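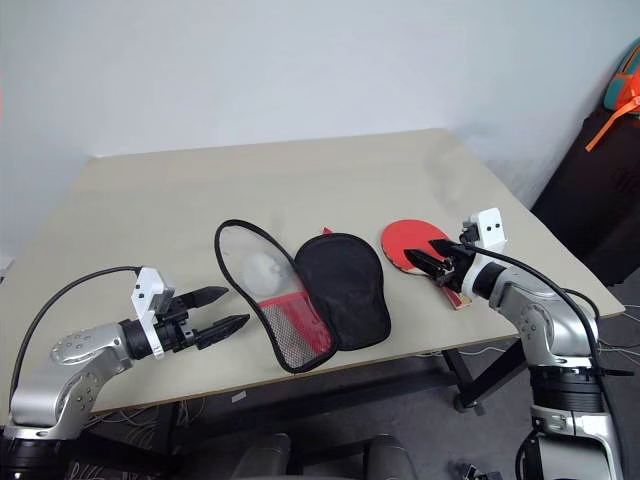 Nest Price

Cleaning a rubber before you put it away

Inverted rubbers lose their grip when dust and sweat build up on the surface. A wipe after each session takes a minute or two and keeps the bat playable for longer.

You will need a soft sponge, clean water and a sheet of plastic film.

1. Blow or brush off any loose dust.
2. Dampen the sponge and squeeze it out well. It should leave a thin film of moisture – if you see drops, it is too wet.
3. Wipe from the handle end towards the top edge, one stroke at a time. Do not scrub in circles.
4. Leave the bat flat until both sides are dry. Keep it off radiators and out of the sun.
5. Smooth the film over each side, pressing out the bubbles, and close the case.

Pimpled rubbers need an old soft toothbrush instead of the sponge, and no film.

I play 12 hours a month and change my forehand side every April. Joscha Stöcker at Dasberg uses a foam cleaner, which also works. Washing-up liquid does not, as it leaves a residue.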